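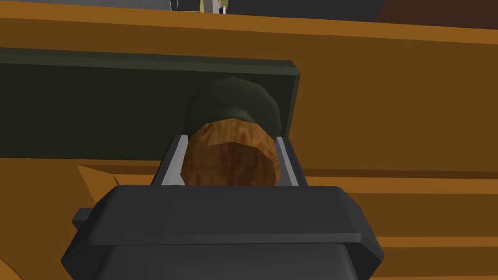 The tide gauge at Gresirness recorded in millimeters above a brass datum set into the harbor wall. Cyril Whitlock had read it at six in the morning and six in the evening for 17 years, and had entered each reading in a ruled book supplied by the Zidton office.

The procedure was fixed. He descended the iron ladder to the stilling well, wiped the glass, waited for the float to settle, and took the figure at the lower edge of the meniscus. He then climbed up and wrote it down in pencil. Ink was added at the end of the month, after the arithmetic had been checked.

In July the evening reading was 2156. The predicted value was 1656. Whitlock read the glass a second time and obtained the same figure. There was no wind, and the barometer in the hut stood where it had stood at noon. He wrote 2156 and put a small cross in the margin, the mark for an observation that was sound but unexplained.

The next morning the gauge read 704, which agreed with the table. So did the evening reading, and the one after it.

A letter came from Zidton. It noted an excess of 500 mm on a single observation, pointed out that the stations at Jerkgate and Molefe had reported normal levels at the same hour, and asked him to confirm that the entry was a slip of the pencil. A correction form was enclosed, already filled in apart from the signature.

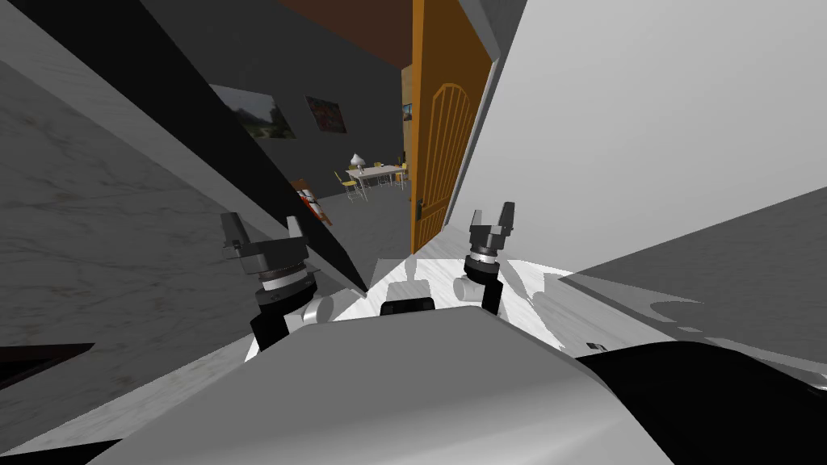 Could a float gauge be wrong by exactly 500 mm and then right again twelve hours later?

A slipped wire could produce the first error, but the wire would stay slipped until somebody reset it.

Whitlock knew this and had checked the wire. The clamp was tight and the paint across the screw was unbroken. He went down the ladder at low water with a lamp and a steel rule and examined the wall of the well. The weed ended where it always ended. Above it the stone was bare, except for a thin line of salt that ran level around the whole shaft. He measured from the datum to the line - 2156.

He measured it again from the opposite side, then climbed up and sat for a while in the hut with the form in front of him. In the space for remarks he wrote the height of the salt line and the method used to obtain it. He left the signature blank, folded the form into the envelope, and went out to take the six o'clock reading.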